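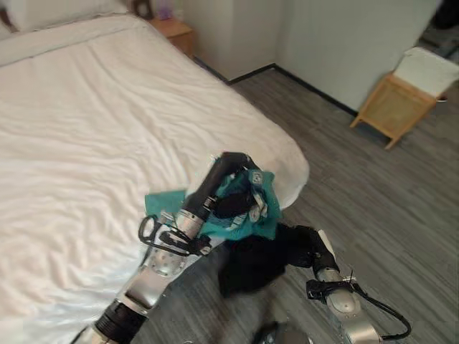

Bedroom Tidying, the Gallery

2 min read

Hi again! I've been teleoperating for Bamon since March, and my corner of the project is laundry (glamorous, I know). We're collecting demonstrations so the policy can learn to deal with clothes left around a bedroom, and we're up to 552 episodes – I still get a little thrill every time one saves!

I drive both arms myself, and I start fresh after 30 episodes so my habits don't creep in too much. Soft stuff is the hard part. A shirt never crumples the same way twice, so every grasp is a tiny new puzzle, and I love that.

Teal and black on the white duvet, with both grippers open. I could happily do these all afternoon. 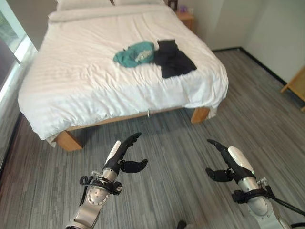 Liudmyla Stasiv wrote in to ask whether we keep the fumbled grasps or throw them out, and said her own group got better recoveries once they stopped deleting them. We keep them! They get their own tag, and Vojtěch Bednárik goes through them before each training run.

Kitchen episodes go up next, mostly dish towels.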